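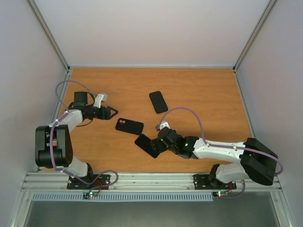
skikon_temp
Has anyone read the November draft on notice periods? Skikon says it gives us 30 days instead of 18. I'll believe it when it's signed.

mquiambao
It only covers firms with 225 or more staff. Most of us get nothing.

Noel C.
Not how I read it. Section 4 counts agency workers too.

mquiambao
Counts them toward the total, sure. Where does it say they get the notice?

Noel C.
Fair, it doesn't. I'll ask Shiela Dizon.

skikon_temp
She said the same about the last draft.

Contact | © Futcombe Work Law Forum | Back to top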